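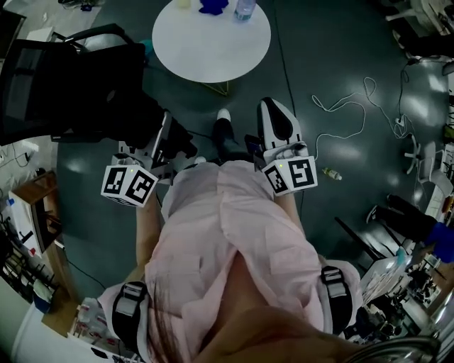 # "The bread decides when I sleep"

Orestis Dimitriou has baked in Merna for 14 years, always at night. When I came to his bakery it was four in the morning, and he asked me to sit near the flour and not to open the door.

"The dough doesn't like wind," he told me. "Also me, I don't like it."

He learned the work from Iraklis Tzavaras, the former owner, who was a strict teacher. In the first winter Orestis was allowed only to wash the bowls and to weigh the salt. "I was angry every day. Then one morning he gave me the knife to cut the loaves, and he went out to smoke. He didn't say anything about it."

The shop sells seven kinds of bread. The best known is a dark rye with fennel seeds, which people in the town call the Deligiannis, after the family who owned the old mill. Orestis makes more than 370 loaves in a night before a holiday. On a usual night he makes 161, and he keeps to this number even when the shop is empty before noon.

I asked why he doesn't bake more.

"The oven takes what it takes. For more bread I must start at ten in the evening, and at ten I eat with my daughters."

We talked also about the price of flour, which went up again in October. He raised the rye a little and left the white loaf as it was. Some customers complained, and one of them changed to the supermarket for two weeks. "She came back, she bought two loaves. I said good morning, she said good morning."

At half past five he took out the first tray and turned the loaves over to knock on them with his finger. One he put back in the oven.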